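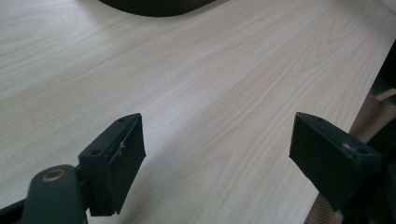 I've come round to the view that the hand is the wrong place to start. Everyone who builds a robot at home starts there (I did too, obviously) and I think it's why so many of us end up with a drawer full of lovely fingers and nothing that can hang up a set of keys.

A hand is fun, that's the trouble! You can print one over a weekend, screw the pads on, squeeze the thing and feel like a genius. I did fourteen versions of mine, which I call Hesska, before I gave a single thought to what it was supposed to pick up. I fussed over the pivots. I changed the angle of the pads by a hair and then changed it back. And all that time my so-called test was a foam block, which will let itself be picked up by anything, barbecue tongs included.

Then I joined the shared workshop at Flellgate, mostly for the bench space, and somebody there asked me what Hesska was for. I said "general household stuff" and could hear how feeble it sounded. Household stuff is awful! It's floppy or it's tangled, or it's the sort of thing that swings away from you the moment you touch it. Keys are all three at once.

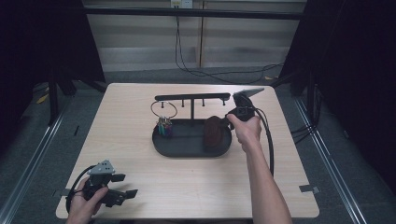 So these days I'm all for picking the chore first. Choose one dull job, something you do without thinking, and do it by hand with the grippers – your own arms doing the moving, no motors, no clever software – over and over until you're sick of it. I kept a tally in June and got to 553 goes. I can't think of a cheaper lesson. You find out very quickly which bits of a job need two hands, and that your wrist is doing far more of the work than your fingers ever did. I'd have sworn it was the other way round.

I know the case against. A friend on the Inine forum says all this fiddling by hand is a waste, and that a decent arm will sort itself out if you give it enough computer. Maybe it will. But he's had 2 arms sitting on a shelf since last year, and I notice neither of them is putting anything away.

The other grumble I hear is money, and there I've got some sympathy. I spent £30 on a set of bearings from Šťastný that I didn't need, purely because they looked serious, and I could have had a stack of second-hand odds and ends to practise on for that. Charity shops are brilliant for this, by the way. Get things that are a bit annoying to hold.

I'm not giving up on the printing, mind you. There's a version fifteen half drawn on the laptop, with narrower tips, and it only exists thanks to a key ring that kept getting the better of me. I'm hoping to have it on the bench before the evenings draw in.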